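Tallar Braided Suture, Training Grade

Item 404
Box of 9 strands, dark, no needle or with needle (choose at checkout)
Sold by Godoline Practice Supply

Product notes by Shalini Rana, last revised Jan 28, 2022

We stock three suture lines for practice work and this is the one I get the most email about, usually from people who have read the maker's leaflet and want to know if any of it is true. Some of it is.

The leaflet says the strand "ties like clinical material." I don't know what that means and neither did the rep. Clinical material comes in dozens of kinds and they don't tie like each other. What I can tell you is that Tallar is a braid, it's dark enough to see against pale tissue, and it holds a bend better than the monofilament in the Solora kit. If you are learning to wrap a strand around an instrument and the strand keeps springing off, a braid is going to be less annoying. That's a fair reason to buy it. "Professional feel" is not, and I've taken the phrase off our listing twice.

What you get

A flat box with a paper card inside, strands wound on the card. The card is cheap. It tears if you pull a strand out fast, and then you have a tangle. Pull slowly, or unwind the whole card onto something better on day one. The Kushwaha card is much nicer, and you pay for it.

Strands are cut longer than most people need. For instrument ties, cut them down. A long tail drags across everything and ends up under the jaws when you don't want it there. The leaflet suggests using the full length "for realism," and I would ignore that.

Not sterile. Not for use on people or on live animals, ever. Practice only. Please stop writing to ask if it can be autoclaved.

The claims, one at a time

"Fray resistant." Somewhat. Any braid fuzzes when it gets squeezed over and over in a jaw with a crosshatched face, and this one fuzzes too. In our November order the fuzz showed up sooner than I was used to. I asked Tallar about it and got a brochure back. Check the section you're gripping and cut it off when it looks hairy.

"Low memory." Fine, I'll give them this one. It comes off the card with a kink at each turn, but a slow pull between the fingers takes most of that out.

"Works with all instruments." I dislike this line a lot. A strand doesn't know what's holding it, true, but wristed instruments put a tight loop right around a small pivot with screws and pins near it, and a fuzzy braid can snag on hardware like that. Hand-held drivers have less for it to catch on. If you practice at a console, buy one box before you buy ten.

"Customers report faster knots." The leaflet cites 1,458 users. I asked who they were and what they were timed against. Still waiting. You'll get faster by tying more knots, and the cheapest thread in the shop will do for that.

What to look at before you spend money

Look at the wraps. With a braid you want them lying close together on the jaws, without big air loops, and you want enough contrast to tell thread from tissue at a glance. Dark strand, wrapped for an instrument tie over a narrow incision:
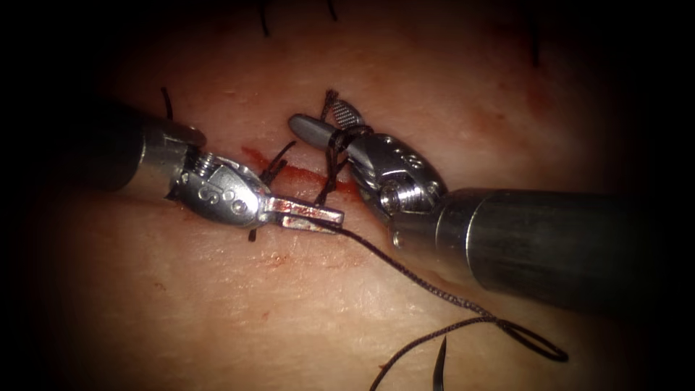
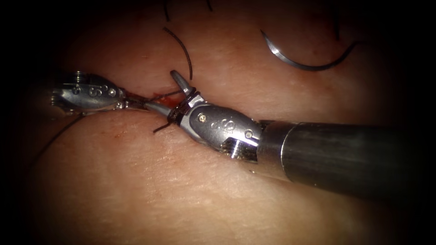 If contrast is your only worry, any dark thread will serve, and I'd tell you to save your money. The extra you pay here goes toward how the braid handles, and whether that's worth it depends on how often you practice. Once a month, probably no. Several evenings a week, maybe.

Needles

The needle version costs more and the needles are ordinary. They dull quickly in the firmer practice pads. I sell far more of the plain strands and I think those buyers have it right, at least for knot work.

Storage

Keep the box closed and out of the sun. The dye fades, whatever the leaflet says, and I've had a faded box sent back to me from a windowsill. We didn't refund that one. A damp drawer is no good either, the card goes soft and the strands slump off it.

Returns

Unopened boxes come back for a full refund. For opened ones, write first and tell me what went wrong. If the braid was bad out of the box (loose ends, flat spots, two strands stuck together) I'll replace it and pass the complaint on to Tallar, for whatever good that does.

Goes with

Godoline tissue pad, soft
Solora starter kit (monofilament, pad, no instruments)
Kushwaha braid, same color, better card, higher price

Limit of 2 boxes per order while stock is short.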